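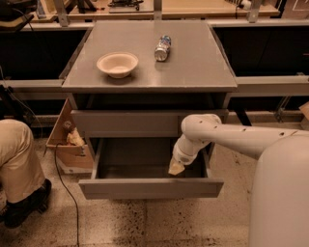
Figure 3. Two-drawer cabinet with the lower drawer open and the upper drawer closed.

Using and adjusting the drawers

The Edden two-drawer cabinet has the same runners in both drawers. Follow these steps after assembly, and again if a drawer starts to drag.

1. Set the cabinet on a level floor, at least 30 inches from the facing wall, so the drawers can open all the way.

2. Close the upper drawer. Pull the lower drawer out until it stops.

3. Check that the drawer is empty and that the side walls sit straight on the runners.

4. Push the drawer in slowly. If it rubs on one side, turn the adjusting screw under that runner a quarter turn and try again.

5. Repeat with the upper drawer.

Note: Small items such as a bowl or a drink can may stay on the top while you adjust the lower drawer. Clear the top before you move the cabinet.

CAUTION: Open one drawer at a time. With both drawers loaded and open, the cabinet can tip forward.

CAUTION: Do not load the top with more than 67 pounds.

Cleaning

Wipe the top and drawer fronts with a damp cloth and dry them. Do not use scouring pads. Wipe up spills under the front lip before they reach the upper drawer.

For replacement runners, order Arnitz part 100. Each pack fits one drawer.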